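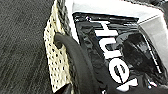

A glossy black package beside the cream perforated panel and braided edge of the snack basket.

I bought my first snack basket in June, mostly out of spite. The pantry shelf had swallowed a bag of Brindia pretzels for so long that I'd bought two more (both of which it also swallowed), and I was done digging.

So now the packets live out in the open, in a woven thing with a thick braided rim, and I love it more than is reasonable! I did try a wire one from Hanska first, but every thin bag slid down flat and the corners poked through. Soft sides are kinder to chips. Tall bags go at the back, small ones up front, and anything already open gets a clip and moves to the top.

My neighbor Zlatko Leka swears by lidded tins from Dufour and paid 96 dollars for a set of them. They're lovely – and I can never remember what's in which. Mine cost 14 dollars, and when crumbs build up I carry it out to the porch and whack it upside down.

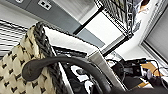 How do you clean a woven basket without ruining its shape?

Shake it out first, then go over the weave with a soft brush. Wipe any sticky spots with a damp cloth and a drop of dish soap, stuff the basket with a dry towel, and leave it somewhere airy overnight before you fill it again.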